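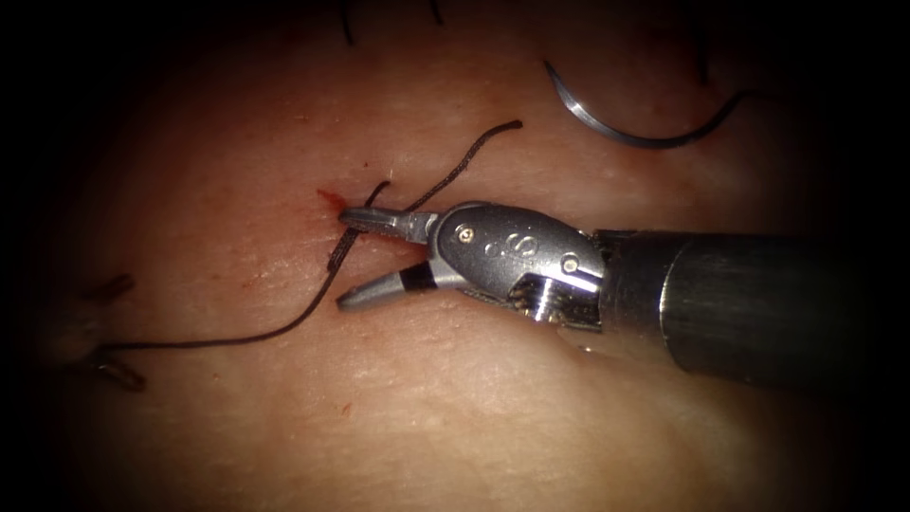

Plolterura Portuguese Verb Deck

European Portuguese verbs, for learners who already have the basics
Published by Rivthorpe Language Cards
Format: download, with optional printed set
Last updated: Oct 15, 2019

Plolterura is a set of 2570 flashcards covering the verbs of European Portuguese. Each card has a full sentence on the front with the verb missing, and the infinitive in brackets. The back gives the completed sentence, a recording of it, an English translation and a short note where the form is irregular.

The deck is meant to follow a beginner's course. You should be able to read a simple paragraph and know how the present tense works before you start. If you are still learning greetings and numbers, begin with the Rivthorpe Starter Deck and come back to this one.

What the deck covers

The cards are arranged in 37 units. The early units deal with the present tense and the two past tenses learners mix up most often, the preterite and the imperfect. After that come the future, the conditional and the imperative, then a long run of units on the subjunctive. The personal infinitive has a unit to itself near the end, with its own introduction, as most English speakers have met nothing like it.

There are 247 verbs in all. They were picked from conversation and everyday writing such as emails, notices, recipes and news items. Verbs that turn up mainly in literature were left out, and so was the vós form, apart from a short reading unit that shows what it looks like.

Compound verbs are taught next to the verb they come from. If you know how ter behaves, manter, conter and obter will give you little trouble, and the deck is ordered so that you meet them in the same week or soon after.
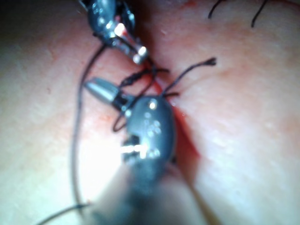
Pronoun placement is taught alongside the verbs from the fourth unit onwards. In European Portuguese the pronoun usually follows the verb with a hyphen, but it moves in front after não, que and a number of other words. The sentences are written so that you see both positions many times over. There are no separate grammar cards for this — you pick it up from the sentences, and the notes on the back point out what caused the change.

The recordings

Every sentence was recorded by a native speaker from Portugal. Two voices are used, one male and one female. The speed is that of careful speech, so unstressed vowels are reduced in the normal way. Learners who started with Brazilian material often find this hard for the first few units. A slow version of each sentence is included for units one to five. After that there is only the normal speed.

The recordings are ordinary MP3 files and can be copied to a phone or music player. The playlists folder has them in unit order, with a pause after each sentence for you to repeat it.

How to use it

Open the deck in any flashcard program that accepts tab-separated text with sound files. Set the number of new cards per day. We suggest 12, with a ceiling on reviews that suits the time you have. Say the whole sentence aloud before you turn the card over, including the parts that were already printed. Typing the answer is possible but slows the reviews down a lot, and we would keep it for the subjunctive units.

Do the units in order. The vocabulary in the sentences builds up gradually, and a card in a later unit assumes you know the nouns and adjectives from earlier ones. If you already know the present tense well, suspend the regular verbs in the first three units and keep the irregular ones.

Cards you keep getting wrong should be put aside for a week or two. The deck marks groups of forms that are easily confused, such as the preterite of ser and ir, or vir and ver in the plural, and it helps to keep only one side of the pair in your reviews until that side is secure.

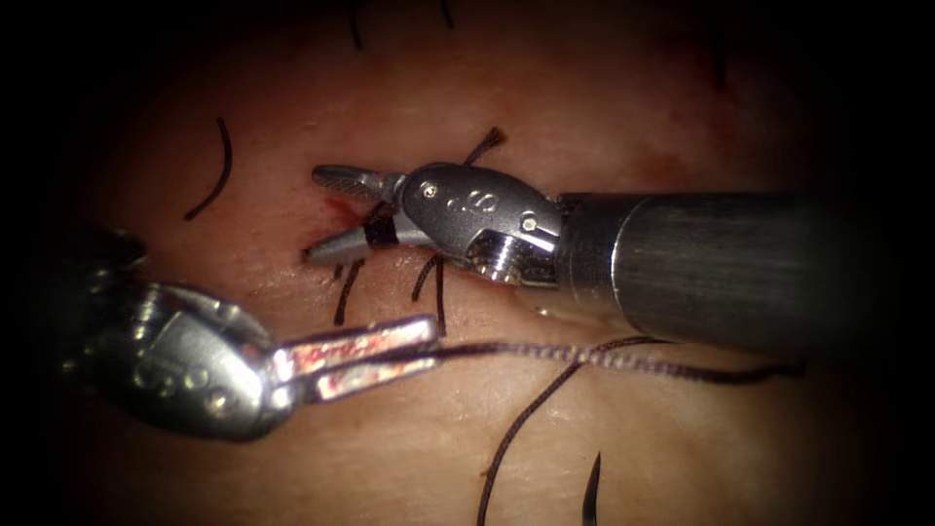
The printed set

The printed cards contain the same sentences as the download, without the recordings. They come in an Asmont card box with a divider for each unit. The cards are matt on both sides and can be written on with pencil or ballpoint. Gel pens tend to smear.

The box has a lift-off lid and two rows. Spare dividers are supplied blank, for learners who want to sort cards by how well they know them. Replacement dividers can be ordered separately, and so can single units if you lose or spoil some cards.

A code for the download is printed inside the lid, so there is no need to buy both.

The verb tables

Both versions include a booklet of verb tables, as a PDF with the download and on paper with the printed set. It lists each verb in the deck with all its forms, and gives the unit where it first appears. The layout follows the one used in the Doucet French Verb Deck, with regular forms in plain type and irregular ones in bold.

Changes in this version

Units on the future subjunctive have been rewritten. In the version released in July several sentences used quando and se in ways that allowed more than one answer, and these have been replaced. Spelling throughout now follows the current orthographic agreement, with older spellings given in the notes where you are likely to see them in print. A handful of recordings with clipped endings have been done again.

If you have the earlier version, you can import the new file over it. Your review history will be kept, provided you have not renamed the note type. Make a backup first.

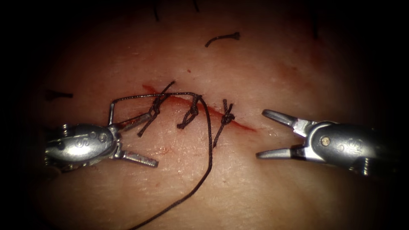 Questions we are asked

Can I use this for Brazilian Portuguese?
Much of it, but we would not recommend it as your main material. The recordings, the pronoun placement and some of the vocabulary are European. The tu forms are also taught from the start and used a great deal.

Does it teach writing?
Only as far as the sentences do. There are no composition tasks.

May I share the deck with my class?
The download is licensed for one person. Schools and evening classes should ask us for a group licence, which also covers the verb tables.

Can I return it?
Printed sets can be returned unused with the code inside the lid unscratched. Downloads cannot be returned, but the first two units are free to try and are the same as those in the full deck.

Orders for the printed set are packed at our Rivthorpe office and sent by second-class post unless you choose otherwise at checkout.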